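Projects > Year 3 Robotics > Group 7 > Final report
Overview Method Results Code Staff

Comparing two controllers for a mobile base in simulation
Rin Oshima and Sang-wook Sung
21 May 2021

1. What we set out to do

Our proposal, written in November with the confidence of people who had not yet installed anything, promised a comparison of three controllers on the Oltstead base. The third is discussed under Future Work, where it will be comfortable. The two that survived are Plavus, which plans a whole path and then follows it, and Kelurix, which reacts to the depth readings and hopes.

Both drove the same simulated flat. Each run began at a random pose and ended when the base reached its goal, hit something, or used up its 300 seconds.
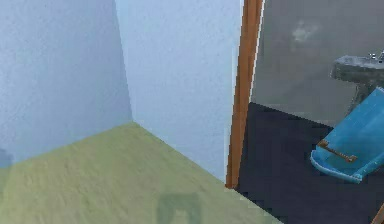 We gave each controller 161 runs. The number was meant to be 200, but the lab machine was needed by the Matsuda group and they asked first. A controller scored a success if it stopped within 40 cm of the goal without touching anything on the way. Rin wanted 20 cm until she saw the first batch of results.

2. What happened

Plavus won on successes and lost on patience. It replans whenever the map changes, and our map changed whenever the depth noise was turned up, so it spent a good deal of its time standing still and thinking. Sang-wook capped the planner at 2000 iterations, after which it thought less and bumped into door frames slightly more.

Kelurix was quick in open space. In doorways it tended to swing left, then right, then left, until the clock put a stop to it. Lowering the turning gain cured this and introduced a new habit of clipping corners. Thin furniture legs were a problem for both, as the depth image was downsampled before either controller saw it.

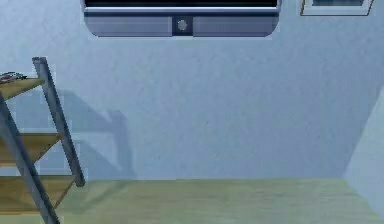 We had planned to log the colour camera alongside depth for every run. We did, at full resolution, and filled the disk overnight. The later runs keep one colour still per goal, and that was plenty for checking where the base had been facing when it gave up.

3. Future work

The third controller. Also a fairer choice of starting poses: several of ours were close enough to the goal that doing nothing would have passed, and Kelurix got more of these than Plavus did. We noticed while writing section 2 and have left the scores as they were, with the affected runs marked in the results file.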